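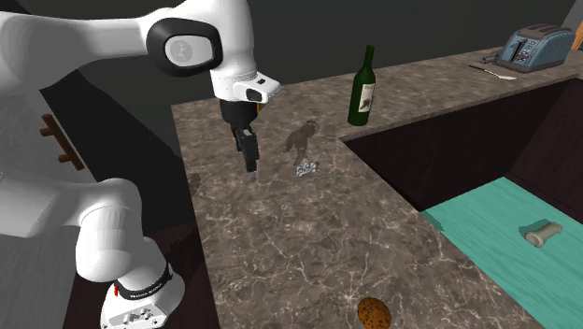
Reading time: 8 min

4. Waiting, Forms and the Second Phone Call

Figure 1. Simulated arm with black gripper above a brown marbled countertop.

4.1 What the referral form asks for

Families reach the Norner transitional housing program by one of two routes. Either a shelter sends them over with a referral form, or they call the intake line themselves and are told to get a shelter to send over a referral form. We treat these as separate routes in what follows, although the families we interviewed saw little difference between them.

The form is longer than it looks. It asks for a current address, which is an awkward question to put to a household applying on the grounds that it has none. Staff at the Bretby office advise applicants to write "none" in the box. Staff at the Cele office advise them to leave it blank, and the database rejects both. A workaround is in general use: the intake worker types in the address of the housing office, so that, for the purposes of the program's own records, a large share of its applicants live at the front desk.

We coded 128 case files from the two offices. Files were included if the household had at least one child and had left a shared home in the period covered by the study. We left out files that had been opened by mistake and files that had been opened twice, the second group being the larger. Where a file held two conflicting dates for the same event, we used the earlier one and kept a note of the other.

4.2 The deposit

The most common reason for delay was money, which will surprise few readers of this literature. What held families up was seldom the monthly rent, since the program pays that for the first stretch. It was the deposit, set at $700 for a two-bedroom unit and due before the keys were handed over. A hardship fund exists to cover it. To apply to the fund, a household must show a signed lease, and landlords in Stundudcombe do not, as a rule, sign a lease before they have seen a deposit.

Caseworkers had found ways around this circle, most of them unwritten. One kept a list of landlords who would sign on the strength of a phone call. Another wrote what she called "a very confident letter." When either of them was on leave, placements slowed, and the monthly report put this down to seasonal demand.

4.3 Follow-up

Program rules call for a follow-up call in week 8 after move-in. Most files recorded one. The notes were short, and "doing well" appeared often enough that we gave it a code of its own. In interviews, the same parents described the week in more detail: a school transfer still pending, a bus route that did not run on Sunday, a bed on order. Several said they had told the caller they were fine because they thought the call was a test of whether they deserved the unit. It had not occurred to the people who wrote the script that it might sound like one.

The second call, where it took place, went differently. It had no script, as the funding for scripts had run out, and it tended to last longer. Parents asked questions during it. We return to these calls in Section 5, where we compare the notes taken by the two offices and try to account for Bretby's habit of filing them under "Miscellaneous, other."

We use cookies to improve your reading experience. Accept | Manage settings

Related articles
Counting households that move twice
Deposits, guarantors and the small landlord
School transfers during a stay in temporary housing
Who answers the intake line after five?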